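2/5/18
By the Fellholm kitchen-table reviewer

I have owned four clothes airers in my adult life and have been injured by three of them. The first took a slice out of my thumb. The second folded itself up while fully loaded, at night, with a noise that had me standing on the landing holding a hairbrush. The third I inherited with the flat, and it had a way of hooking itself through the belt loop of whoever walked past. So I came to the Erkard ceiling airer with an open mind and a box of plasters.

For anyone who grew up without one, a ceiling airer is a set of long wooden rails held between two metal ends, hung from the ceiling on ropes and pulleys. You lower it, cover it in wet washing, haul it back up and tie it off. Heat rises, the washing dries, and you spend the evening under your own pillowcases. My grandmother had one over the range and everything she owned smelled faintly of onions. I mention this now because I will come back to the onions.

The Erkard comes in three lengths. I bought the middle one, which cost me 90 pounds with delivery, and it arrived in two parcels on two different mornings, the rails first and the rest of it the following week. For six days I had a bundle of very nice sticks. There is a smaller firm, Fakhoury, that sells much the same thing with painted ends, and I did look at it for a long while, but it was dearer and I have never managed to care what colour the ends of something are when they are above my head.

The rails are pine, planed smooth, with the edges taken off. I ran a pair of tights along every one of them before I put it up, as a test, and didn't get a single snag. The ends are cast iron and heavy. You get a cleat for the wall, a double pulley, a single pulley, a hank of cord and a bag of screws. You also get instructions, and I'd like to talk about those.

They are printed on one side of one sheet. Step one is "Find the joist". Step two is "Fix the pulleys to the joist". Step one took me most of a Bank Holiday. I tapped. I listened. I bought a joist finder, which beeped over the joist, over the light fitting, over a patch of bare plaster and once over my own wrist. In the end I went upstairs, lifted the carpet, looked at where the floorboards were nailed and measured in from the wall, and I had my joist in ten minutes. If the people at Erkard would like to put that on the other side of the sheet, they can have it for nothing.

Threading the cord is the part everyone warns you about. It's fiddly but fair. One cord goes through the single pulley and across to the double, the other goes through the double only, and both come down to the cleat together. If you get it wrong the airer goes up like a drawbridge, one end at a time, and tips your socks on to the cooker. I got it wrong twice. The diagram shows the cord as a dotted line and also shows the ceiling as a dotted line, which I thought was unkind.
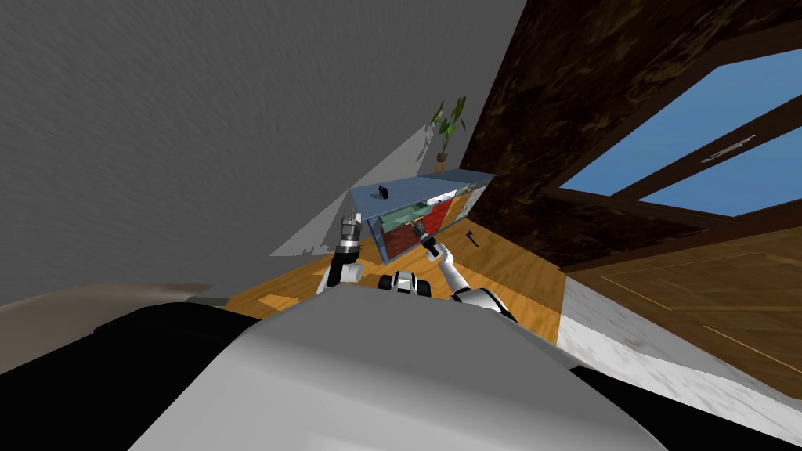
Once it's up, though, it is a lovely thing to use. The pull is smoother than I expected, and even with a double duvet cover and two bath towels on it I can raise it with one hand and keep hold of my tea with the other. The maker says it will take up to 5 machine loads. I don't believe this, and I would like to see the household that tried. Two loads is comfortable. Three is possible if you're prepared to overlap, and then the ones in the middle are still damp at bedtime and you've gained nothing.

Drying time is the real surprise. Jeans that took two full days on the old folding airer in the back bedroom are ready by the next morning. Shirts hung up after supper can be worn to work. I dry them on hangers hooked over the end rail, and they come down flat enough that I've stopped ironing anything below the collar. Sheets are the best of all. You fold them in four over two rails, turn them once, and they are done, without having spent a day draped over a door like something in a haunted house.

Now the grumbles. The cord that comes with it is too thin. It's strong enough, I'm sure, but it cuts into your fingers on the way up, and it stretches. For the first fortnight I found the whole affair an inch lower every morning, which is a small thing until you are tall and in a hurry. I swapped it for a thicker cotton sash cord from Reltinetti, the ironmonger's by the bus station, and that cured it. A purchase at this price ought to come with a rope you can bear to hold.

The cleat is fine, but there's only one size of it, and after I'd put the thicker cord on it was a squeeze to get the last turn round. I've bought a bigger brass one. It doesn't match the ironwork. See above regarding colours.

Then there's height. With the ceilings we have, the airer at the top of its travel still leaves a long item dangling at about the level of a visitor's face. Pyjama bottoms are a problem. We've had the gas man in, and he conducted the whole of a boiler service through a nightie without remark. If your ceilings are low, measure your longest garment before you spend any money, add the depth of the pulleys, and think hard about who comes to your house.

And so to the onions. If your airer is in the kitchen, your washing will know what you had for dinner. I'd told myself this was a thing of my grandmother's day and that modern people with extractor fans were above it. We are not above it. I wore a jumper to a meeting that had clearly attended a curry. The answer is to fry on one day and wash on another, or to hang the airer somewhere else. The stairwell is the clever choice, with all that warm air going up past it, if you've got a joist in the right spot and a good head for ladders. A utility room would be better still, but if I had one of those I'd be writing a different sort of column.

I should say something about money, since that's what I bought it for. Our old tumble dryer gave up last September with a smell like a burnt slipper, and the sensible replacement I'd marked in the catalogue was 568 pounds. I could buy the Erkard six times over for that, and it would still leave me enough for the rope. It uses no electricity at all. It has no filter to clean, no water tank to empty, and it doesn't play a little tune when it has finished. I miss the towels, I'll admit. Towels off the airer are crisp, and getting out of the bath is now a brisker event than it was. Some people shake them hard before hanging, and it helps a bit.

Would I buy it again? Yes, and the longer one. I went for the middle size out of caution and there's a good foot of ceiling going to waste at either end. It squeaks slightly on damp days, and a dab of candle wax on the pulley sees to that for a month or so. The rails have marked a little where I hung a new pair of dark jeans, so wash those first or put an old tea towel underneath. Nothing has fallen down. Nothing has bitten me. I did walk into it the once, with it lowered and the lights off, but I can't put that on Erkard.

Four stars, with the fifth being held back until they sort out the rope.

Contact | Copyright Fellholm household reviews | Back to top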